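3.2 Wear on bin interiors

The second part of the survey dealt with the open grey bins used for mixed small parts at the Delside site. We looked at 18 bins, all in daily use, and recorded where the inside surfaces were marked and how heavily. Each bin was emptied and brushed out before it was inspected. Inspections were done on Thursday mornings, before the first delivery.

Marks were sorted into three types: fine streaks, scuffs, and patches where the surface had turned pale. Position was noted by wall (far, near, left, right) and by floor area. Across all bins we logged 255 separate marks. Bins from the Mrema line were kept in a separate list, as their walls are steeper and parts slide down them faster.
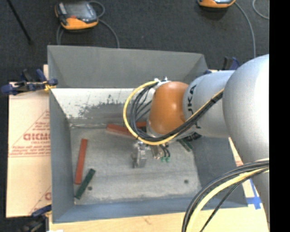
Figure 4. Interior of an open grey bin with sloping walls. Pale wear runs across the back, and the floor shows scuffs and streaks.

Wear was uneven within a single bin. In the bin in Figure 4, the far wall is a fairly even grey, while the strip below it is bright white at the top and breaks up into speckled patches lower down. The floor has whitish wear along its edges. The two small round holes in the floor were left out of the marked area.

Floor marks were harder to grade than wall marks, as dust left after brushing can look like light scuffing. Two people graded each floor separately, and C. Mangundap settled the cases where they differed. The grades are listed by bin in Table 3.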